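Chapter 2
Insulation and Trapped Air

After studying this chapter you should be able to:
explain why still air slows the movement of heat
describe how fill, shell and stitching work together in a padded textile
define loft and say what reduces it
read a simple care label for a filled garment

Most people own several insulating textiles and use them every day without thinking of them as a group. Coats, quilts, sleeping bags and oven mitts all belong in it.

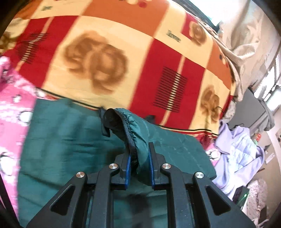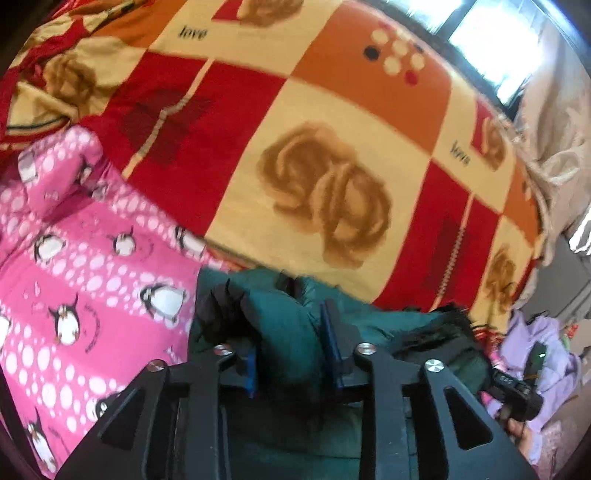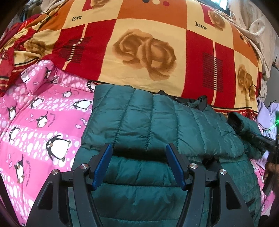
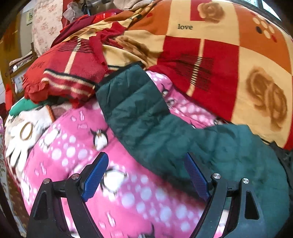 Heat moves from a warm place to a cooler one, and it does so in three ways: conduction, convection and radiation. A person lying in bed in January loses heat by all of them. The body warms the air next to the skin, that air rises and drifts off, and cooler air takes its place. A cover slows this down by holding a layer of air where it is. The fibers do part of the work, but most of the thickness of a good filled textile is air. For this reason the way a padded item is divided up matters as much as what is put inside it. The puffer jacket in the third picture has stitched channels running across it and up and down it. Channels of this kind are called baffles. They keep the fill from sliding to the hem and leaving the shoulders with two layers of thin cloth and nothing between them.

2.1 Fill

Fill is the loose or bonded material between the outer cloth and the lining. The common kinds are down, feathers, wool, cotton batting and polyester. Down comes from the soft layer under the outer feathers of ducks and geese. It is light and springs back well after being packed, but it clumps when it gets wet and is slow to dry. Polyester fill is heavier for the same warmth. It keeps more of its thickness when damp and costs less. Cotton batting is flat and dense, and it is used mostly in quilts, where weight is not a problem and frequent washing is expected.

Blends are also sold. A label that reads 85 percent down and 15 percent feather gives the share of each by weight, not by volume. Feathers have a stiff central shaft and weigh more than down clusters of the same size.

2.2 Loft

Loft is the thickness a filled textile reaches when it is laid flat and left alone. Pressing on it drives air out and brings the two faces closer together. The underside of a sleeping bag gives little warmth because the sleeper's weight flattens it, and campers put a pad under the bag for that reason. Long storage in a tight sack has a similar effect. Some of the loft comes back after shaking or tumbling, and some may not.

In this book we follow the loft of one product, the Tridik quilt, through a series of washings at the Stundcombe mill. The complete set has 2,811 readings and is printed in the appendix. For this chapter you need only the first page of it.

2.3 Shell and edges

The shell is the outer cloth. It has to be woven closely enough to keep fill from working through and to keep wind from pushing the warm air out. Nylon and polyester are the usual choices for jackets, and cotton is usual for bedding. Some shells are given a finish, such as the Kemix coating described in Chapter 5, that makes water bead on the surface.

Openings need attention too. Air moves in and out at the neck, the hem and the wrists whenever the wearer bends or reaches. Elastic at the cuff closes the gap without a button.

Terms to know
baffle, batting, conduction, convection, fill, loft, radiation, shell

Before you go on
Find a filled garment or cover at home and read its label. Write down the fill, the shell fabric and the washing instructions. Lay the item flat on a table, measure its thickness at the middle and at one edge, and keep the figures for the exercise at the end of Section 2.4.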